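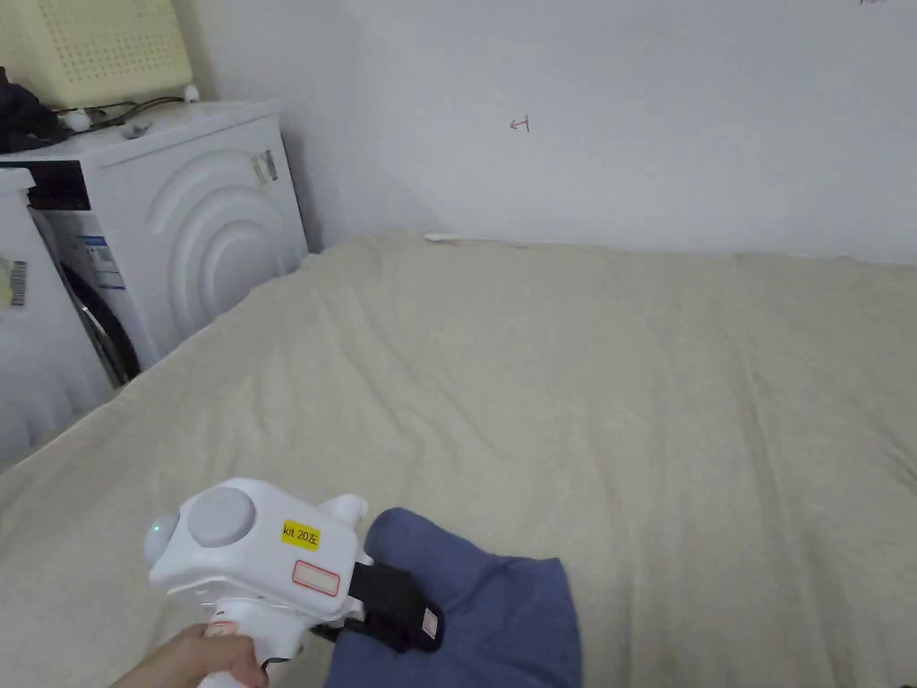
Wattanapong wrote back to our last report asking whether people showing the task by hand would ever be consistent enough to learn from, and it is a fair thing to ask.

We have thought about it a good deal at Tesedcombe since, and I'm pleased to say the answer is looking more like yes. The cloth work on the bed now stands at 897 kept demonstrations out of 2485 for the whole project, and our newer operators are settling in beautifully.
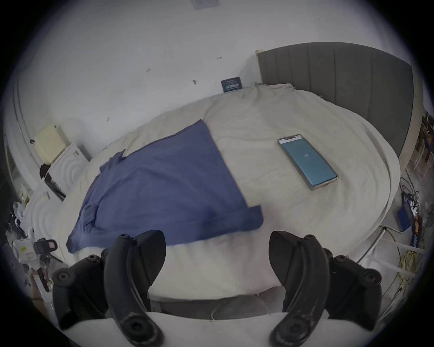
The kept ones all had to pass the slower review we promised you in September (a bit tedious, but well worth it!). Another 404 are waiting their turn at Manville, where the colour correction is also being done.
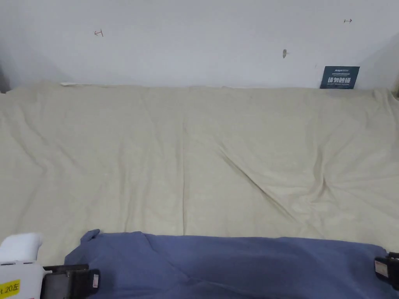
Training on the Skadetti arm starts once that lot is back. We would dearly love to keep the 16 hand-held kits until then, if the budget will stretch.

Tesedcombe project office, May 2022 | Contact us | Back to top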